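Care of Outdoor Footwear and Entrance Mats

Karkdale Housing Services, Household Advice

Residents are reminded that most of the grit found in hallways is carried indoors on shoes. The following guidance was prepared by Oľga Murín of the Residents' Advice Office and applies to all buildings in the Nesport district.

Shoes should be knocked together outside and left on a tray until the mud has dried. Dried mud is removed with a stiff brush. Leather shoes are then wiped with a damp cloth, stuffed with newspaper and kept away from radiators.

Canvas shoes may be washed by hand in lukewarm water with a little dish soap. Laces and insoles are to be washed separately. A full 24 hours should be allowed for drying before the shoes are worn again.

Entrance mats should be shaken out weekly and vacuumed on both sides. Rubber-backed mats must not be placed in a tumble dryer.

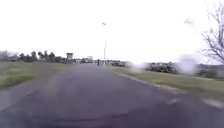 During March, when grit is still present on many walkways, a second mat inside the door is recommended. Strollers and bicycles should have their wheels wiped before they are brought into the stairwell.

Replacement mats may be ordered through the office at Plitach House. Questions concerning stained or damaged flooring should be addressed to Alfredo Bautista, Building Maintenance.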